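About Us
Category: Company / Who We Are
5 min read

Kutden is a technical school for wall and floor finishing. We teach plastering, screeding, tiling preparation and mineral coatings to people entering the trade and to working finishers who need a recognized grade. The school operates from two sites, Flisis and Nondis, and takes its main intake each September.

Courses

The entry course lasts 11 months. It covers substrate assessment, mixing, application by hand and by spray, curing and repair. Students are placed in groups of eight and stay with the same group until the final assessment. Theory is taught in the morning and bench work in the afternoon – the order is reversed during the screeding unit, when bays have to be poured early.

The advanced course lasts five months and assumes prior site experience. Applicants without a certificate may sit a practical entry test, which consists of one internal corner, one reveal and a written section on moisture. The written section is the part most applicants fail, and we recommend reading the preparation notes before booking.

Short courses are offered in lime work, crack repair and surface leveling. These carry no grade but count toward the hours required for certificate renewal.

Sites

Flisis holds the practice bays, the mixing hall and the materials store. Bays are stripped back to the substrate at the end of each unit. Waste plaster is separated on site and sent out for recycling.

Nondis holds the classrooms, the library and the test room. Bond strength, flatness and water uptake are measured there. Students carry out their own tests and file the results with their coursework. Outside firms may send samples for testing under a separate agreement.

Assessment

Work is marked against the Mizuno scale, an internal grading system with 13 criteria. Flatness, edge quality and bond are weighted most heavily. Color consistency is marked only for pigmented coatings. A panel that fails on bond is failed overall, whatever its other marks. 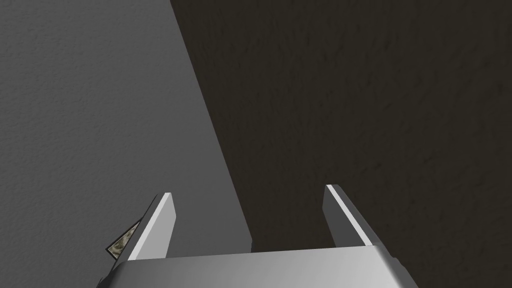

Surface texture

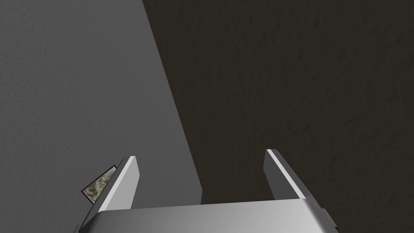

Marked panels are kept until the appeal period has closed. Appeals are heard by an assessor who did not mark the original panel, and the second mark stands – even where it is lower than the first.

Admissions

Applications for the September intake are made in writing to the Nondis office. Applicants should state the course, any previous certificates and any allergies to cement or lime. Protective footwear is not supplied. Gloves, goggles and dust masks are issued on the first day and replaced as needed.

Page last revised 25/02/2022.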